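Free hearing checks come to Skorkwood from February

People in Skorkwood who have been turning the television up a little higher each winter, or nodding along in noisy cafés and hoping for the best, will soon be able to have their hearing checked free of charge and close to home.

The Allstead Hearing Project opens its doors in February at the old Manzano building, just behind the market square, and will offer 800 appointments in its first year. The sessions are for anyone aged 52 or over who lives in Skorkwood or one of the villages nearby, and there is no need to see a GP first. Each check takes 18 minutes, with plenty of time afterwards for a chat and a cup of tea for those who would like one.

Consolacion Lagman, who leads the project, spent many years as an audiologist before moving into prevention work, and she is very keen that people come along early.

"So many of the people I used to see had waited years before they told anyone they were struggling," she said. "By then they had often stopped going to the choir, or the bowls club, or even Sunday lunch with the family, and it is such a shame, as a good many of them could have been helped much sooner. We would love to see you even if you think your hearing is perfectly fine!"

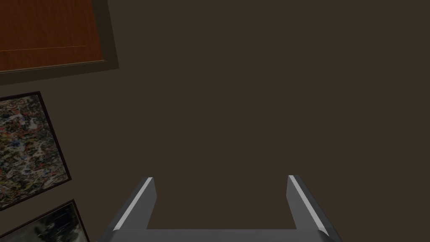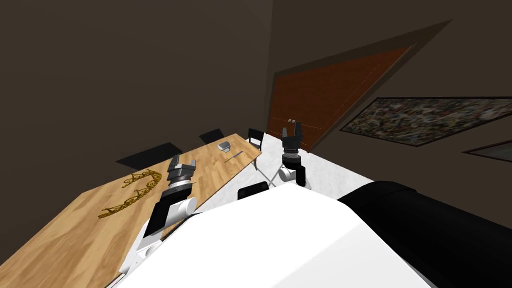

Do I need to bring anything with me to my appointment?

Just your appointment letter and a list of any medicines you take regularly. If you already wear a hearing aid, please bring that too, along with its case and any spare batteries.

Anyone whose check suggests some hearing loss will be given a written copy of their results and, if they agree, a letter will go to their own surgery. The team can also give advice on looking after your ears, on safe listening with headphones, and on protecting your hearing at work or when using garden machinery.

The project is paid for by the Mamik Trust, which has supported health work in the district for many years and has also met the cost of a new hearing loop at the front desk.

Tùng Hoàng, who looks after bookings, said the phone had hardly stopped since word got round. "We have had people ringing for their mums, their neighbours and quite a few husbands," he said. "Do leave a message if we can't get to you straight away, and we will ring you back."

Appointments run from 9.30am until 4pm, and home visits can be arranged for people who find it hard to get out. Booking forms are available from Skorkwood library and both pharmacies on the high street.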